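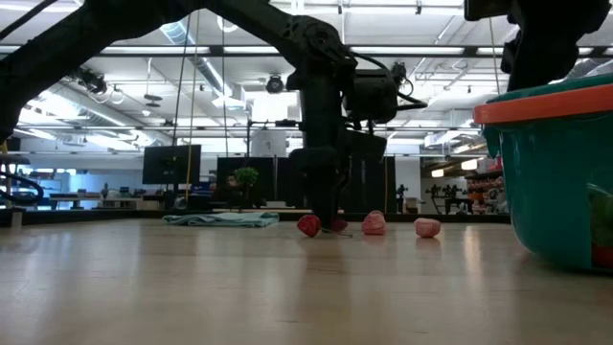 Threads > Getting Around > One winter and spring on the bus

Okay, a few of you asked how the bus thing is going, and I kept typing out the same long reply to each of you, so I'm putting it all in one thread. Get a drink, I do ramble.

Back in November my car needed $610 of work for the second time in a season, and I stood in the garage holding the estimate and thought, well, what if I just don't? So I parked it behind my sister's house and figured I'd take the bus until I got sick of it. It's May now and the car is still behind my sister's house.

I live out in Irdale, up past the feed store, and I work in Stasemdale near the old rail depot. The bus is the 76. It's the only one that comes near me, which makes the planning part very easy!

Driving, I could do it in twenty-five minutes on a good morning. The 76 takes closer to an hour, and it wanders. It goes by the high school, then the clinic, then out to the county building and back again along nearly the same road. The first week that loop made me want to scream. These days I'd miss it (there's a pond out there and the geese are having a very dramatic spring).

Let me tell you what I got wrong first. I dressed for the bus like I dressed for the car, meaning badly. Flat shoes, thin coat, no hat. When you drive you're only outside for as long as it takes to find your keys. At a bus stop you are in the weather, all of it, sideways.

So I bought real boots, and a long wool coat from the church sale with only one pocket that works. I also keep a pair of dry socks in my desk drawer now. That's my number one piece of advice for anybody starting in winter. Dry socks in the drawer. I've used them more times than I'd like to admit.

The second thing I got wrong was showing up right on time. The schedule says one thing and the driver's watch says another, and in the mornings the bus can come a little early at my end of the line. I aim for 5 minutes ahead now. I missed it exactly one time in December and had such a long cold sulk about it that I've never cut it close again.

Hartono is the little bakery across from the Stasemdale end, for those who don't know it. It opens at 7, and on the early bus I get there when the trays are still coming out. I get a plain roll and a coffee and eat half the roll walking. I never once stopped there in all my years of driving past it. There was never anywhere to park!

Somebody asked about the money. I haven't kept a careful spreadsheet, so take this with a grain of salt, but a monthly pass costs me less than I was spending on gas, and that's before you get to insurance or tires or that estimate. Some of it has definitely gone to Hartono. I'm at peace with that. 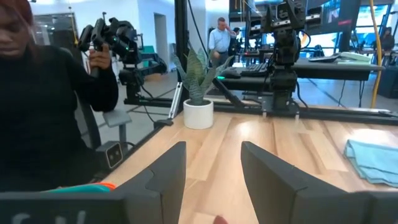

Can you bring groceries home on it? Small loads are fine if you stay off the after-school bus, and anything heavy I save for a day when I can borrow my sister's wagon.

I should say more about groceries, as that was the part I worried about most. I used to do one huge shop every other week and throw out a sad amount of lettuce. Now I carry home one bag at a time, a couple times a week, and I eat what's in it. My freezer is the emptiest it's been in years and I'm cooking more. Lots of soup. I've gotten pretty good at lentils.

The bag matters a lot, by the way. I went through two totes before the straps gave out, one of them right in the middle of the crosswalk with a jar of pasta sauce inside. Then I got a Nilska backpack secondhand, the squarish kind with the wide opening, and it sits flat between my feet and doesn't tip over when we go around the county building. The zipper sticks in the cold. I rub a candle stub on it and it behaves for a month or so.

Now, the people! I was nervous about this and I shouldn't have been. Mostly everyone is quiet in the morning and that suits me fine. You nod. After a few weeks you start nodding a bit bigger. A woman who gets on at the clinic saw me trying to untangle some yarn in February and, without a word, held out her hands so I could wind it. We went the whole way into town like that. She gets off one stop before me and I had to walk the last of it with yarn around my neck.

Afternoons are louder. The high school kids get on all at once and it's all elbows and chips. If you like quiet, wait for the next one. I usually don't, to be fair. I like hearing what they're mad about. It's nearly always a group project.

I've read eleven library books since I started, and I had been a person who read maybe two a year. Thick ones are hard on the wrists and mysteries are dangerous, I sailed right past my stop with two chapters left and had to walk back along the highway shoulder feeling silly and also very pleased about who did it.

Things I don't like, to be fair about it: the last bus leaves Stasemdale too early. If there's a movie or a dinner in town, I either skip out early or beg a ride home. I've missed a couple of birthdays' worth of cake that way. The Sunday-style holiday schedule is posted in the tiniest print you've ever seen, and the stop at my end has no bench, only a post and a patch of gravel.

I wrote to the county about the bench. They sent a very nice letter back saying it was being looked at. I've since brought my own folding stool twice and felt like I was going fishing.

A few of you with little kids or night shifts wrote to say there's no way this would work for you, and I believe you completely. It wouldn't have worked for me either at my last job, I'd have been stranded three nights out of five. I'm not trying to talk anyone out of their car. I'm still figuring out what to do with mine. My sister would like the space back for tomatoes.

If you're on the fence, try it on a day that doesn't matter. Ride it out to the end and back with nothing to be late for. Find out where the sunny side is (left going in, right coming home, on the 76 anyway) and where the heater blows on your ankles. Then try a workday.

Anyhow, I've gone on plenty, and my roll is getting cold. If you're in Irdale and want company for your first ride, message me and I'll save you the seat behind the back door. It has the good window.

More from this account
Lentil soup, three ways, one pot
What I planted in the side yard this spring
Fixing a sticky zipper with a candle stub
Where to find large-print library books in Stasemdale

Contact | All posts copyright their author | Back to top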